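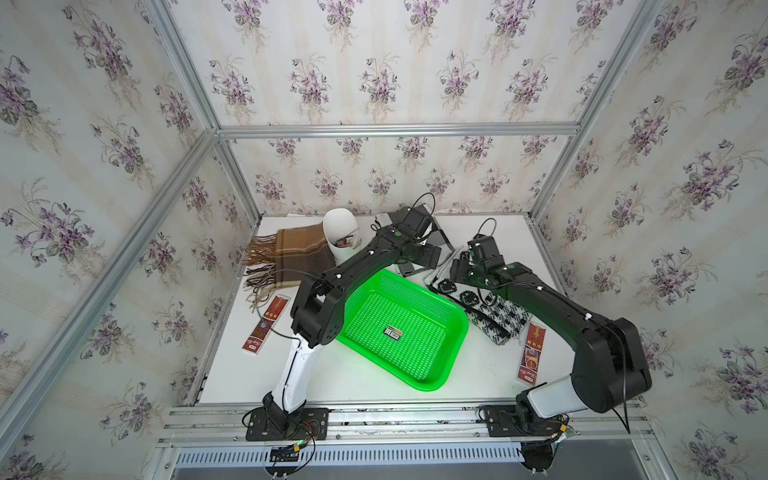

Annick Girard has a rule about company news: she waits two days before she has an opinion. I caught her on day three, so I got plenty of them.

We were supposed to talk about her newsletter, which covers the money side of tech, but the Umora stock split had landed that week and my inbox was full of readers asking if their shares had just gotten cheaper. (They had, sort of. You also have more of them.)

"People see the price drop and their stomach drops with it," she told me. "It's a pizza. They cut it into more slices. You still have to ask if it's a good pizza."

So is it? Annick took a long time stirring her coffee over that one. She likes the cloud storage business and worries about everything else. Sales to small firms grew last year, but 41 percent of revenue comes from a single product, and she'd like to see that number come down before December.

I asked why a company even bothers splitting its stock when most brokers will sell you a fraction of a share anyway.

"Habit, partly. And employees like it! If you get paid in stock, 100 shares feels nicer than 50, even when you know better. I used to get paid in stock. I knew better and I still liked it."

18 shares | 2 comments

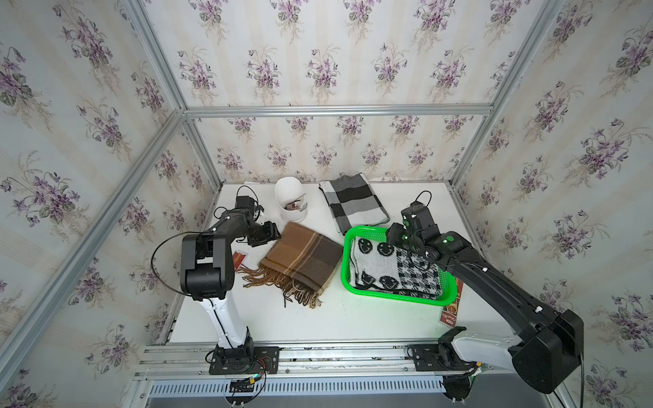
The buyback question

Umora also plans to buy back some of its own stock, and this is where Annick and I parted ways a little. I tend to grumble about buybacks. My old editor, Geum-ok Ahn, used to cross out the word "reward" every time I wrote that a company was rewarding its shareholders, and I guess it stuck.

Annick is more relaxed about it. "If they've got nothing better to buy, fine, buy that," she said.

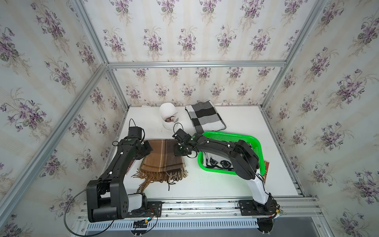

She did admit that the timing bugs her. Umora passed on buying Hadgu last year, supposedly over price, and then found the cash for this – about 60 million dollars more than Hadgu would have cost. "I'd love to hear them explain that on a call," she said. "I've asked. I'm still in the queue."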